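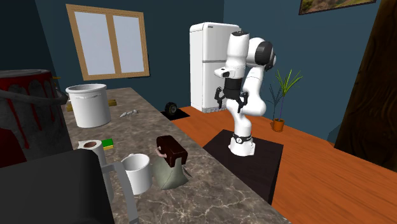 From: Duygu Dursun
To: kitchen-ops list
Subject: Re: Counter clearing at Grurnau, staffing

Sinan Ertürk wrote:
> The Gitell trials finished with 2964 runs, of which 2374 needed no help.
> On those figures, can we drop the second person on the late shift
> from January?

No, not on those figures. The remaining 590 runs each needed someone to step in, and the log does not say for how long. A dropped sponge and a blocked arm are both entered as one intervention.

The work has also changed. Before Fandex, the late shift cleared and wiped the counters. Now they set the start position, watch the queue and deal with stops - a different job, on the same pay grade and with two hours of training. Eren's team has asked for the grade to be looked at, and I think they are right.

I suggest we:

- log the length of each stop as well as the count
- keep two people on until we have a full month of that data
- agree in writing who may restart the arm after a fault

The last point is urgent. At present the day lead does it, and the day lead goes home at 17:30.

Duygu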